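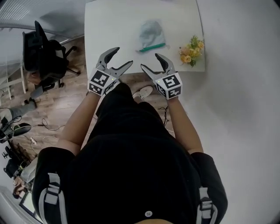
One member wrote in after the last newsletter to say that the Prallcombe seed library had changed what she has for supper, and could we please, please do the purple beans again. We can, and we are! The beans are back, along with a lot more, and the drawers open for the fall swap in September.

For anyone new, it works like a regular library, only slower. You borrow a packet in spring, grow it, let a few plants go to seed, and bring some back once they're dry. We have 519 packets in the drawers right now, and 62 of those are kinds we've never had before. I keep going in just to read the labels.

My own favorite so far is Dernska, a flat yellow squash with a skin you can eat. It climbed my fence, went over the top and set fruit on the neighbor's side (they kept two, fair enough). Takács is a paprika pepper, sweet and thin-walled, and it strings up beautifully if you have a warm kitchen. We also have a little Flirkard lettuce left, which stood through most of July without bolting – I've never had a lettuce do that.

A few notes on returns. Paper envelopes only, please, and write the year on the front. Squash seed needs a good rinse and a week or more on a plate before it goes in. If you grew two kinds of squash side by side, tell us, and we'll put them in the "surprise" drawer, which has its fans.

The swap starts at 8 in the morning and there's room for 40 at the cleaning workshop afterward. Bring a sieve if you own one, and any bean pods you haven't gotten around to shelling.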